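Rakitura River Ferry and Trail Pass
Frequently Asked Questions

The following answers apply to visitors traveling between the Daller landing and the upper trail stations. Group organizers should also read the booking terms supplied with their confirmation.

What does the pass include?

The pass covers one return crossing by ferry, entry to the marked trails on the far bank, and use of the shuttle between the Magaña overlook and the landing. Meals, lockers and guided walks are charged separately.

How long is a pass valid?

A standard pass is valid for two consecutive days, beginning with the first crossing. The return crossing may be made on either day. A pass that has not been used may be moved once to another date in the same season.

Do I need to reserve a crossing time?

Yes. The ferry carries a limited number of passengers, and a pass alone does not guarantee a seat on a particular departure. Crossing times may be chosen at the time of purchase or later through the booking desk. Passengers who miss their reserved departure will be placed on the next one with space available.

When do the ferries run?

The first ferry leaves the Daller landing at 8:30 a.m. and the last return leaves the far bank at 5:15 p.m. In January the last return is moved forward to 4:00 p.m. High water may suspend service at short notice. Notices are posted at both landings and sent by text message to the lead passenger on each booking.

What happens if the service is suspended after I have crossed?

Staff will arrange road transport back to the Daller landing by way of the Prallix bridge. The road journey is considerably longer than the crossing, and visitors with onward flights or trains are advised to allow for this. No additional fare is charged.

How difficult are the trails?

The riverside path is level and surfaced for its full length. The route to the Magaña overlook includes 187 steps and has no step-free alternative on foot, although the shuttle serves the overlook directly. The summit trail reaches 684 meters and should be attempted only in sturdy footwear. Visitors must begin the summit trail before noon.

May children travel on the pass?

Children under five travel free of charge but must be included in the booking so that a seat can be assigned. Children under 12 must be accompanied by an adult on the ferry and on all trails. Life jackets in small sizes are issued at the landing.

Are strollers, bicycles and luggage accepted?

Folding strollers are accepted on every departure. Bicycles are carried on the first and last departures only, subject to space. Each passenger may bring one day bag on board. Larger luggage may be left in the lockers beside the ticket office, which close when the last ferry has returned.

Are dogs permitted?

Dogs on a leash are permitted on the ferry and the riverside path. They are not permitted on the summit trail or aboard the shuttle. Assistance dogs are welcome throughout.

How are cancellations handled?

Cancellations received at least two days before the reserved crossing are refunded in full to the original method of payment. Later cancellations are not refunded, except where the operator has suspended the service for the whole day. Group bookings are governed by separate terms.

Where should lost property be reported?

Items found on the ferry or shuttle are held at the Daller ticket office for 30 days. Inquiries should be addressed to Chantelle Makhubela at the booking desk, giving the departure time and a short description of the item. Items may be collected in person or returned by mail at the owner's expense.

Can visitors leave comments on this page?

Comments are open below and are reviewed before publication. Questions concerning an individual booking should be sent to the booking desk.
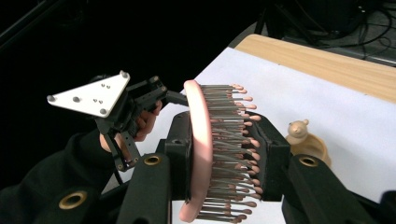

Ntombi Nkosi: Could the shuttle times be added to the section on the overlook? My mother cannot manage the steps, and we would need to know when the last shuttle goes down before choosing our return ferry.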